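Trip Notes > Visits > Robotics > Stusar open house

I finally made it to the Stusar open house in April, after two years of saying I'd go. Sorin Lungu, who I used to share an office with, writes their planning code now, and he'd saved me a spot on the 2 p.m. tour. Parking was a mess, the coffee was great, and I got lost between the Bostico booth and the restrooms (don't ask).

The first half was mostly slides. Their stack is called Minent, and the part I came for was the split between the perception side and the planner. Perception puts out object poses with a confidence on each one, and the planner is allowed to say "no thanks, look again" if the number's too low. I love this! At my job the planner just believes whatever it gets and then we all stare at the logs. They keep 3,000 recorded runs and replay every one of them before a release goes out, and Sorin says a full replay takes 90 minutes — long enough for lunch, short enough that people really do it.

Then we got to watch the log viewer, a tool named Sarmiento, and I could've stayed there all day. You scrub along a timeline and the camera view, the planned path and the joint commands all move together. Somebody asked about lag and got a straight answer: the camera stream runs at 30 frames per second, the control loop runs a lot faster, and lining up the timestamps was the worst month of the project. Been there.

Last stop was the tabletop station, which had a dim sum theme. Slatted baskets are hard on depth sensing, Sorin told us, with all those narrow gaps, and a lid lying flat nearby gives the segmentation one more round thing to sort out. I asked how they pick an approach angle when the gripper blocks part of the view, and we ended up talking about occlusion until the next group came in.

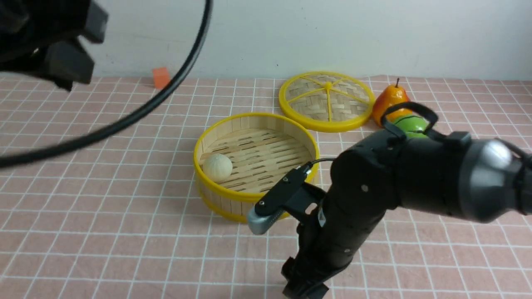 Getting there and what to bring

Take the side entrance, the front one is badge only. Sign up early for the afternoon tour, bring a laptop if you want the sample logs, and eat first — the snacks go fast.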